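Crumbs, again

I have a theory that crumbs breed. I swept in November, I swept properly (dustpan, brush, down on my knees, the lot), and a few hours later there were bits all over the place again. Duygu Işık says I eat like a pigeon, and she may have a point!

Anyway, this week's tidy-up was all about the rosy mat. I fell for it straight away, all those soft pink roses and green leaves, and I still love it, but pale colours show everything. Every flake, every smudge, every bit of snack that missed somebody's mouth. 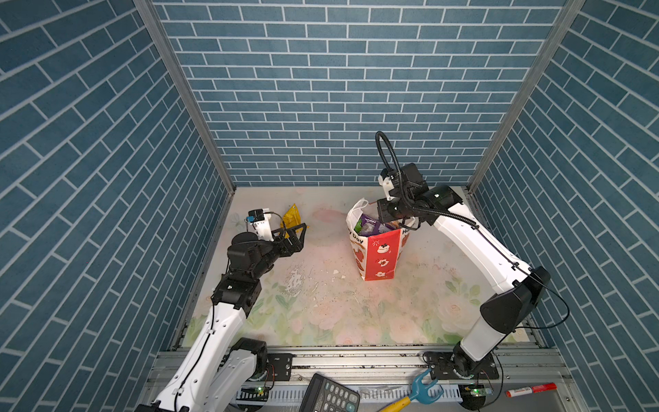

Roses, brick wallpaper and one crumpled yellow packet.

My method, for what it's worth: packets first, straight in the bin. Then the big flakes with a soft brush, always towards you, and only then a damp cloth for the grey marks. Nuala Flanagan swears by a spoonful of bicarb, left on for up to 50 minutes, but I never have the patience.

The blue-grey brick paper just gets a quick dust. I did wonder about changing it for something plainer, and then I remembered how long it took me to get those lines straight along the back. It's staying.

Next time, the cutlery drawer. Pray for me.

© Wuditz | Contact | Back to top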